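Subject: Re: [benchtop-automation] Second arm, or one arm and a decent table?
Date: 20/01/2025

Hi all,

I have been meaning to answer this one for days, and then our own budget draft landed on my desk and I figured I might as well do both at once (you get the rambling version, my department head gets the spreadsheet).

The original question, for anyone who joined the list since:

> We have money for one more purchase before the fiscal year closes in
> March. We already own one small arm with a gripper. Choice is (a) buy a
> matching second arm now and set up two-handed work, or (b) keep the one
> arm and spend on a proper table, cameras, spare fingers and so on. Our
> tasks are mostly tabletop pick and place, bowls and trays, that sort of
> thing. What did people wish they had budgeted for? We have a quote from
> Andale for the arm and one from Sadus for a table with a frame, and we
> can't afford both in full. Also, is it crazy to wait?

Not crazy to wait, no. But I'd lean toward the second arm, with a big asterisk, and the asterisk is everything that isn't the arm.

We went to two arms a while back. The arm quote was the easy part! It had a price, a lead time and a warranty, and purchasing loved it. What hurt was the long tail of small orders afterward. I went back through our records last week and there were 19 separate purchases in the first quarter that I would call "stuff for the second arm" and that were on no quote at all. Mounting plates. Longer cables. Then different longer cables, as the first ones reached the arm fine when it was parked and came up short when it stretched out. Bolts, three times. A second power supply, and then a place to put the second power supply, which in our case ended up being the nearest flat thing.

That last one is worth a line in your plan, by the way. Count your outlets before you order. Then think about where the power boxes and adapters are going to live, and give them a shelf of their own with some air around it. I put our electronics shelf in the budget twice and took it out twice to make the total look nicer, and I regret it about once a week.

Now, the table. You say the Sadus quote is for a table with a frame. I would ask them to split it. The frame is the useful bit (cameras have to hang from something, and if it moves when somebody leans on it you will be redoing your calibration all afternoon). The tabletop itself can be very plain. What I would pay for is a matte surface covering, a dull brown or gray one, and enough of it to replace it when it gets scuffed or starts lifting at the edges. Shiny tops gave us glare from the ceiling lights in every wrist camera view and we spent ages fiddling with exposure before somebody just covered the thing. A roll cost us 246 dollars and there is plenty left.

Do get a bigger table than you think, though. Two arms mounted on the same edge need elbow room, and you want one of them able to tuck itself down low out of the way while the other one does the reaching. If the table is narrow they spend their lives avoiding each other and your cycle times go down the drain.

Cameras: budget for one on each wrist plus a fixed one looking at the whole table, plus one up top if there is any money left. Wrist views are great for the last little bit of a grasp and pretty terrible for knowing what is going on anywhere else. I would not skip the fixed view. We tried to for a month to save a bit and had to go back and buy it anyway, at a worse price.

Task objects are the one place where you can be cheap and it won't bite you. Plastic bowls, plastic trays, fruit. Fruit is good because the shapes are all so different - a banana and a dragon fruit don't ask the same thing of a gripper at all. Write down what you buy and get doubles, so when something cracks you aren't hunting all over town for the same shade of yellow.

A few from our table, so you can see the kind of work I mean:

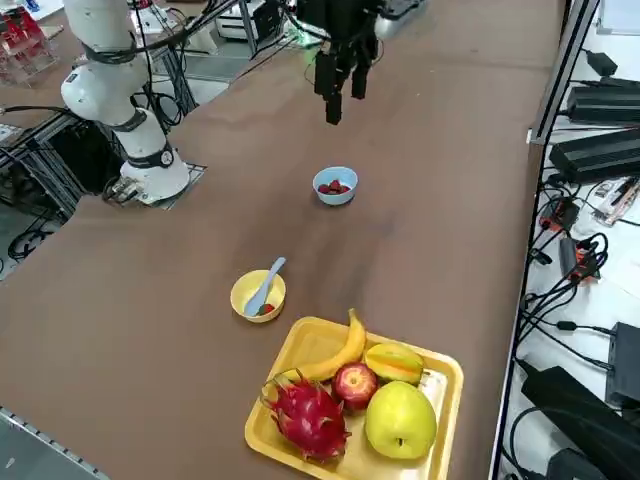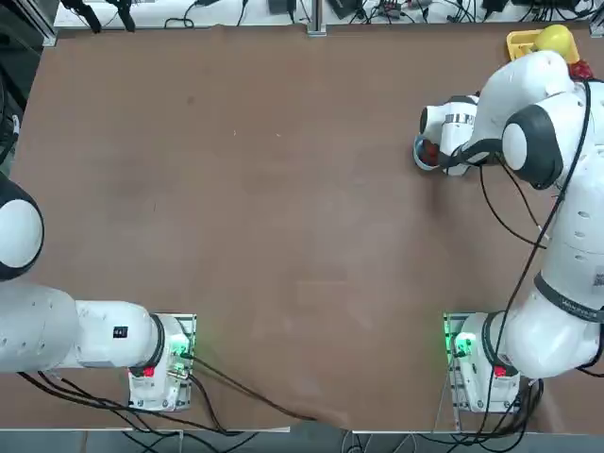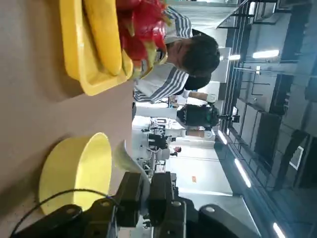 As for grippers, get spare fingers on the very first order. I know they look overpriced. We went with the Valtonen ones on the first arm and they have been fine, but a replacement pair took 6 weeks to show up, and for those weeks we had a very expensive arm that could point at things. If your supplier will sell you a spare whole gripper at a discount along with the arm, ask. They usually have some room on accessories when they have none on the arm itself. We got ours down to 1340 dollars just by asking in the same email as the arm order, and I suspect I could have pushed harder.

I also talked to Rondier at the time, mainly about a service contract. We passed on it. With one arm I think that was the right call, with two I'm less sure. If you have someone in house who is happy to take a cover off and poke around, skip it. If that person is you and you also have a day job, get the quote at least and see how it feels.

Things I would put in the plan as actual lines with actual numbers next to them, in no special order:

second power supply and somewhere to put it
cables, long enough at full reach, and cable ties and sleeves
mounting plates and hardware
spare fingers, at least one set per arm
table covering, enough for two changes
fixed camera and a stiff mount for it
a week of somebody's time for setup (we wrote down two days, ha)
a small pot for whatever I have forgotten

On the timing question: if the money really does vanish in March then I would order the second arm now from Andale, ask them about splitting delivery and invoicing if your finance people allow it, and build the table situation up slowly out of next year's consumables. An arm is hard to get approved. Brackets and cameras are easy, they go through on the small purchases card a bit at a time. If the money rolls over, take your time, get the frame first, and live with one arm on a good solid setup until you know where the second base should go. We drilled ours too close together the first time and I still have the old tabletop leaning on a wall to remind me.

One question back at you: do your tasks really need two hands, or do you mostly want twice the throughput? If it's throughput, two separate tables with one arm each might be an easier life, and you could share the spares between them. For anything where one arm has to hold a bowl while the other puts something in it, you need them on the same table and there's no way around it.

Happy to send my spreadsheet off list if it's any help. It is ugly but it has all the part descriptions in it, including the bolts.

Cheers from a very cluttered lab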